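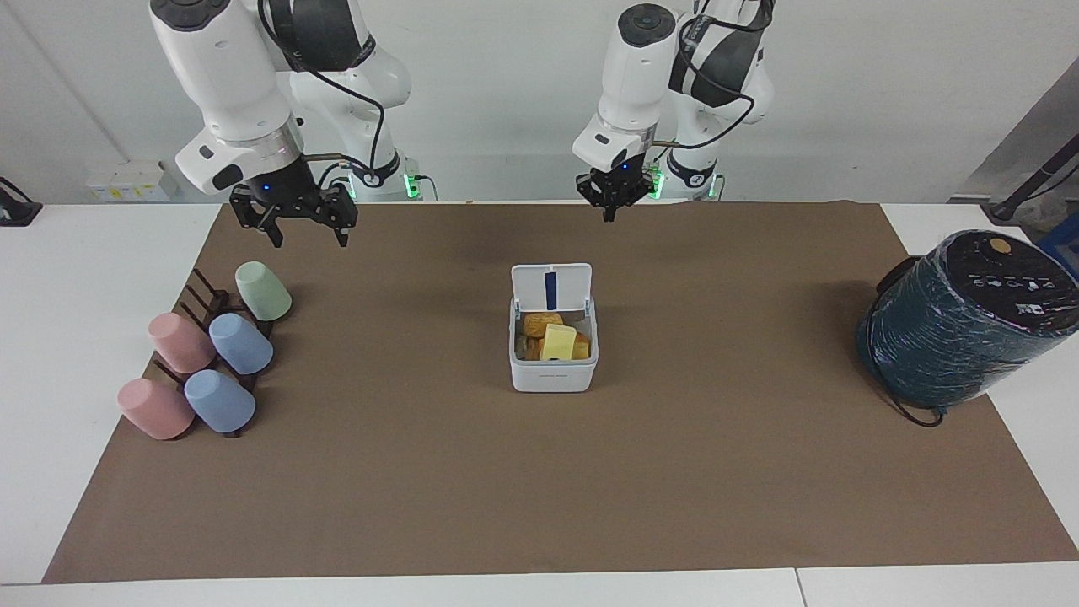
Vratislav Slanina wrote in to ask why his lab got its drug check results back with no number on them, just "indicated" or "not indicated", and whether he'd been short-changed. Good place to start, he's the third this July.

Bristdale Proficiency Rounds -- FAQ

Why no number on my result?
You signed up for the qualitative round. Numbers only come with the quantitative one. You can switch up until the samples ship, not after.

Who can join?
Any lab that tests seized drugs, fire debris or toxicology samples. Police labs, private labs, uni labs. You don't need to be accredited yet.

How many rounds a year?
2. One opens in autumn, the other in spring. Each kit has 18 vials plus blanks for tox, fewer for fire debris (see the order form).

What does it cost?
$400 per discipline per round, courier included inside Australia. Overseas labs pay their own freight and sort their own import permits. Start the permit early, please. Customs won't hurry for us.

How long do we get?
20 working days from the day the kit is signed for. Portal closes at 5 pm, our time. Late results get marked but dont count toward the summary report.

Vial arrived cracked. Now what?
Don't open it. Photo, email, leave it in the bag. We'll send another and your clock restarts.

Can two analysts share a kit?
Yes, but one set of results per lab code. If you want each person scored separately, order a second kit.

Will other labs see how we went?
No. Reports go out by code only. Your code changes every round.

We got one wrong. Do you tell our accreditation body?
Only if you ticked the release box on the form. Otherwise it's yours to report. Igor Kolář looks after appeals -- send him your raw data and bench notes, not a summary. He'll answer in writng.

What about leftover material?
Keep it for training if your licence allows. If not, destroy it your usual way and log it. Don't post it back to us.

Forgot my portal password?
Reset link is on the login page. Check junk mail first.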